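Is the two-arm demo at the Balogh open day worth it with kids? 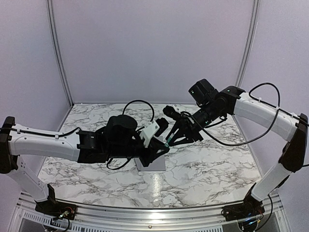

The two-arm table at Balogh

We're going to the open day in May. My kids are 9 and 12 and mostly want to see this table. How long is the demo, do you have to book, and can they try it themselves? We're coming from Pleltow, so I'd like to know before we drive over.
Posted by olascombe_mom

Went last year. The demo runs 30 minutes and they repeat it all day. No booking, but they let in 50 people at a time and the line gets long after lunch. Get there by 10 a.m. if you can. Visitors don't get to run the arms. Somebody from the lab explains each step and takes questions at the end. My daughter is 10 and stayed interested. Her brother is 6 and did not.
Parking is at the Gandthorpe lot, and it's a 10 minute walk from there.
Posted by tamarack31

take the 121 bus from Pleltow, it stops right outside. parking is bad
Posted by gearbox_dad

Stand near the front if they let you. The grippers are small and you miss a lot from the back row.
Posted by rowhouse50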